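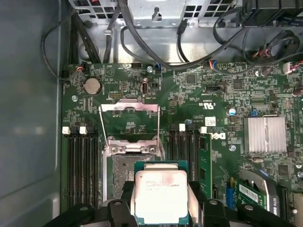

Virkerel, India, 02/04/2020

Reading time: 5 minutes

4. Internal Layout and Access to Parts

4.1 Scope of this section

The previous section described how retired desktop computers were received and sorted. This section considers the inside of the tower. Its subject is the order in which parts can be reached once the side panel has been removed, and the effect of that order on the condition of the processor, the socket and the memory. The storage of removed parts is treated in Section 5.

The study covered 174 towers supplied through the Trendilum office equipment return program. All of them were of the upright office type, and all were examined lying on one side with the board facing up. Units that arrived with a bent chassis or a missing side panel were set apart and are not included in the results given below.

4.2 General arrangement of the case

A tower of this type may be treated as a group of neighboring areas. The board takes up the middle. The expansion slot covers run along the rear wall, and the power supply and drives take up much of the remaining space. Cables pass between these areas and, in many units, over the board as well. The arrangement in one such tower is shown in Figure 1.

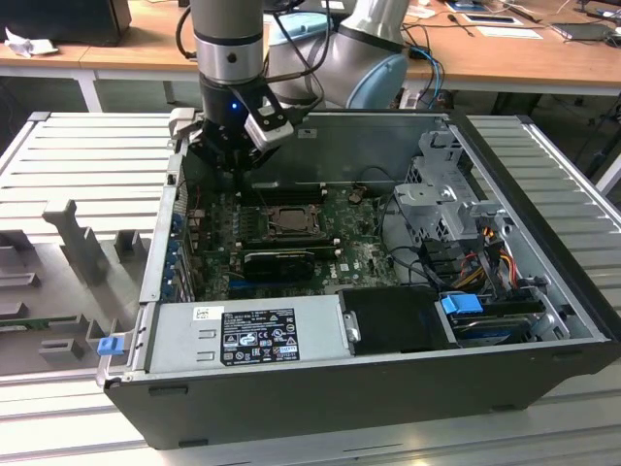

Figure 1. Desktop tower on its side with the panel removed. The socket area and memory slots are near the center of the board; the power supply and a drive bay are toward the front of the case.

The position of the graphics card deserves particular attention. In the tower in Figure 1 it lies just below the socket. A card in this position does not cover the socket, but it reduces the free space on one side, and a part lifted at an angle may touch it. The work procedure therefore permits the card to be left in place only when the processor can be raised straight up from the board.

Color was found to be a useful guide. The blue release tab on the power supply and the blue latch at the drive bay stand out clearly against black plastic and bare metal. Staff new to the work were asked to find the release points before touching anything else, and they found colored ones sooner than plain metal ones. Plain latches were often missed on the first attempt and were sometimes mistaken for fixed parts of the chassis.

4.3 Cables

Cable routing was the main source of variation between units. Two towers with the same board could differ a great deal in the path taken by their cables, in particular where a drive had been added or changed during years of office use. The routing was recorded before any connector was released, and the record was kept with the unit until it had been closed again.

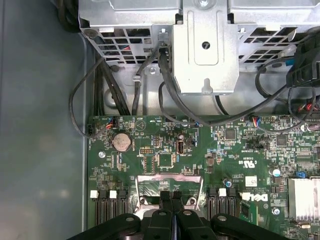

Cables were placed in two groups for this purpose. The first group contained cables that could be moved aside while still connected at both ends. The second contained cables that had to be released at one end before the area beneath them could be reached. The distinction was made by eye and by light pressure only. A cable that resisted movement was placed in the second group without further testing.

Clips were opened before connectors were released. Where a clip was left closed, the force applied to the cable was passed along to the connector, and in older units this led to damage at the board edge. Cables released at one end were laid over the side of the case, away from the socket, and were not tied to the chassis. Labels were attached to the cable itself and never to the connector body, as paper left on a connector was found to interfere with refitting.

4.4 Processor, socket and memory

The processor was the last part to be removed and the first to be inspected. Three conditions were required before the socket was opened: the space above it had to be clear, no loose screws could remain on the board, and a covered tray had to be ready within reach. The lever was then released and the load plate raised fully. A plate left partly raised can fall back onto the socket and bend the contact pins, after which the board is of little further use.

The processor was held by its edges and kept level as it left the socket. Marks on the metal lid, including faint stains and worn print, were noted but were not treated as faults. Marks on the underside were treated as faults in every case. Where the printed text on the lid could no longer be read, the part was entered under the number of the tower from which it came.

Memory modules were recorded by slot. Empty slots were entered as well, so that the original arrangement could be restored. Each slot was inspected for dust and for damage to its latches.

The surface of the board near the socket was checked next. Small parts stand close together in this area, and contact with a tool may loosen one without leaving an obvious mark. Inspection followed a fixed path, starting just below the processor and moving outward, with the printed markings on the board used as reference points (Figure 2).

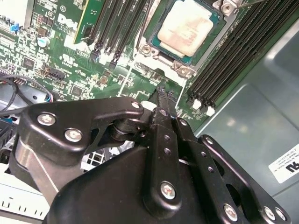

Figure 2. Board surface below the processor, with the printed DELL logo near the upper center of the photograph.

4.5 Time required

The median time from removal of the side panel to placement of the processor in its tray was 13 minutes. Most of this was spent on cables. Opening the socket and lifting the processor took less than one minute in nearly all units. The Coşkun checklist, introduced in June of the preceding year, did not shorten the work, but fewer connectors were refitted in the wrong position after it came into use. The checklist is reproduced in Appendix B.

Related items
Sorting Returned Office Equipment: Section 3
Trays, Covers and Labels for Small Parts: Section 5
Appendix B: The Coşkun Checklist

Contact the Virkerel Parts Recovery Study | Copyright Virkerel Parts Recovery Study. All rights reserved. | Back to top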